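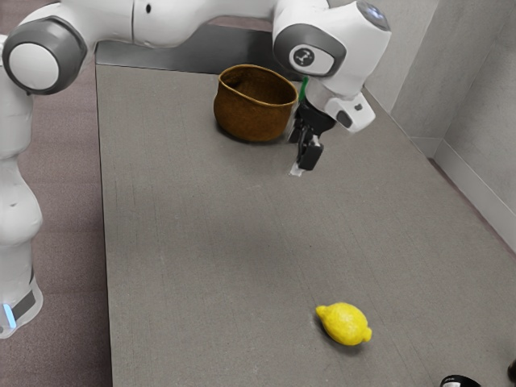 The success rate is the wrong number to lead with

Most teams working on manipulation in simulation report one figure, the success rate, and then argue about it. I think that figure should go further down the page. At the top should be a plain table of where the failures came from.

I work on the planning side at Rovolel, and this February we ran our pick-and-place stack through 1000 simulated episodes. The task was to put a lemon in a basket. The stack finished the job in 748 of them. In the first review meeting we spent the whole hour on whether 748 was good. It was a wasted hour. The number can't tell you whether to fix the grasp planner, the detector or the code that hands a target from one to the other.

Sumaiya Begum, who runs perception, went back through the failed runs and tagged each one by the first module that gave a bad output. She was strict about the word "first." If the detector put the lemon in the wrong spot and the arm then closed on air, that was a perception failure, even though the log said "grasp failed." Our logs had been blaming the gripper for months. The largest group turned out to belong to the detector, and most of those came from close views where only part of the target was in the image.
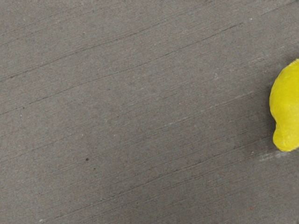

A partial view is a hard input. The detector gives a box around whatever it can see, the pose code takes the center of that box, and the planner trusts the result. Each piece does what its spec says. The mistake sits in the spec, which has no way to say "I only saw the left side of it." We added one field to the message, a flag for any box that touches the image border. When the flag is set, the planner asks for a second view before it commits. The change was 30 lines of code. It took 2 reviews to get merged, mainly over what to name the field.

The usual objection is that end-to-end policies make this kind of tagging pointless, as there are no modules to blame. I don't agree. You can still sort failures by what the camera had in view at the time, how far the target was from the arm, and whether the fingers were open or closed. Quezada, the replay tool we use, lets you step both camera streams against the joint states, and it doesn't care what produced the commands. It is slow work, and people skip it for that reason.

The other objection is cost. Tagging took Sumaiya most of a week, and she would have liked to spend it training. But the retraining we had planned before that was aimed at grasp scoring, on the Brandeck cluster, and it would have left the border problem exactly where it was.

I would like to see simulation reports carry the failure table first, the tagging rules second and the success rate after that. Ours will be laid out that way from the next release on.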